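Posted 25 January 2018
By Sarla Katiyar

Zustovari is hiring – support and rollout person, Grevlow office

We need someone quick. Our last support lead moved over to the product side before the holidays and the rest of us have been splitting her tickets ever since, badly. So this ad is short on polish.

What we do: scheduling and records software for small clinics, mostly dentists and physical therapy, a few vets. 114 clinics on it right now. The main product is called Lurkari. It runs in the browser, plus a small desktop program that talks to the label printers and card readers at the front desk. You will get to know the desktop program very well.

The job is half help desk, half rollout. Help desk means phone and email from clinic staff, who are busy and have a patient standing in front of them. Rollout means getting a new clinic off paper, or off whatever they bought in 2003, and onto ours. Moving the patient list, setting up logins, training the front desk, then being on the phone for the first week when things go sideways.

We closed 2,967 tickets last year. Most were passwords and printers. Some were real bugs, and we want someone who can tell the diffrence and write it up so a developer doesn't have to call the clinic back and ask everything again. 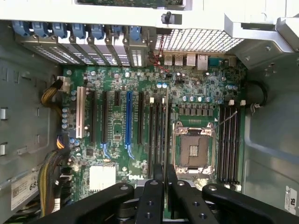

Travel – yes, some. Clinics are all within a day's drive. Figure on 18 site visits a year, company car, we pay meals and the hotel if it runs late. Need a valid license.

You should have:

- a year or two of support work, any kind. Retail counter counts if you dealt with computers
- comfortable in Windows, basic networking, can find out why a printer went offline without being walked through it
- enough SQL to pull a list and check it. We can teach the rest
- clear writing. Short emails
- patience on the phone, including with people who are being rude to you

Nice but not required: Spanish, any time spent working in a clinic, some scripting (we use Python for the imports, it's not pretty).

No degree needed. If you have one, fine, put it on the resume.

Hours are 8 to 5 with one late shift a week until 7, rotating. One weekend on call per month, paid extra. Mostly in the office, home one day a week once you're trained. Pay depends on experience and we will tell you the range on the first call, before you spend any time on us. Health, dental, 15 days off plus holidays.

You'd report to me. Team is five people, and we share the floor with the Chauhan billing group, so you will hear their phones too. Parking is free. Coffee is okay.

Also – we are moving all clinics to the new version by August. 68 still to go. That's the bulk of your first six months and I'd rather say so now.

To apply: resume and a few lines about a problem you fixed for somebody and how you explained it to them. No cover letter please, I wont get to it. Use the jobs form on the Zustovari site and pick "Support, Grevlow" from the list, otherwise it goes to sales and sits there.

First calls are 20 minutes with me. Then a half day here, paid, where you take some practice tickets and meet everyone. Decision within a week after that. We're reading applications as they come in and will close this when it's filled.

Questions before applying, same form, put my name in the subject line.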